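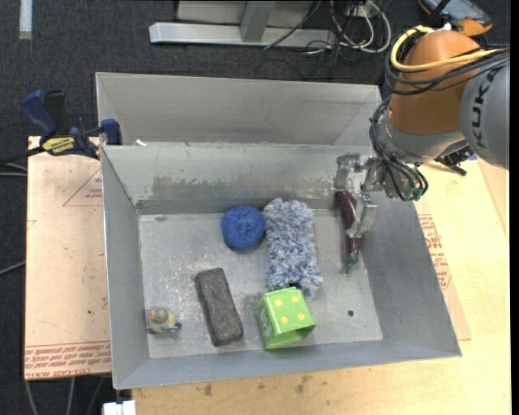 5 min read

How to test whether a robot arm can tidy up your mess
By Aino Räsänen
October 24, 2022

Can a machine clear a bin of household odds and ends yet? Sort of! It depends hugely on what's in the bin, and finding out where your own setup stands is one of the most enjoyable afternoons you can spend with an arm and a gripper. I've run this test on every version of Sheehan, our picking software, and I still lean in every time the fingers close.

You'll need an industrial arm (ours is a KUKA), a finger gripper, two open bins, and a handful of things from around the house. The job is to move everything from one bin to the other without help.

Step 1: Choose awkward objects

Boxes are where everybody starts, and you should have one, because you want at least one easy win. Then get mean. A fluffy duster is wonderful for this - it has no clear edge, and the strands spread out over whatever is next to it. Add a round ball with a rough surface, something heavy and blocky, and a toy with an odd outline. I also like a long, glossy eggplant shape. It's fat at one end and narrow at the other, so a grip that looks good on screen can slide toward the stem as soon as you lift.

Step 2: Fix the bins in place

Clamp them. A bar clamp where the two bins meet works very well. An arm that brushes a wall will shove a loose bin sideways, and from then on every position your software thinks it knows is wrong. I lost a whole day in December to a bin that had crept less than an inch.

Step 3: Drop the objects in, and leave them alone

Tip them out of a bag and don't straighten anything. Objects that touch each other are the real test. So are things pressed against a wall or down in a corner, where there may be no room for a second finger. If you catch yourself nudging the ball toward the middle, tip them out again.

Step 4: Let it pick

Run at low speed first, with your hand near the stop button and everyone else out of reach of the arm. Let the software choose the order. Good systems tend to go for whatever is clear of its neighbors, and it's a real thrill to see one leave a tangled pair until last.

Give it 20 attempts per fill. For each one, write down the object, whether the grip held during the lift, and whether the object landed in the second bin. If two things come up together, mark it as a miss. You'll be tempted to be generous (I always am).

Step 5: Read your notes

Our last full run was 283 attempts, and 39 of them were misses. Most of those came from soft things and corners. The box hardly ever gave us trouble, and the eggplant was better than I'd feared once we told the gripper to close around the fat part.

Does that mean it can tidy a kid's bedroom? Not yet. A bin has walls and a flat floor, and it stays where you clamped it. A bedroom has blankets, shelves, a cat. And picking is only half of the chore - a person also knows that the duster goes in the closet and the toy goes on the shelf, and our arm just knows "the other bin." On a shop floor, though, bin to bin is a job people do all day long, and there I think we're much closer.

If a run goes badly

Check the clamp again before you touch the code. Then try the same objects with wider spacing. If the misses vanish, your grips are fine and the crowding is the problem. If they don't, run one object by itself, 5 times in a row, and watch where the fingers land. Do the duster last. It will eat your evening, and you'll love it.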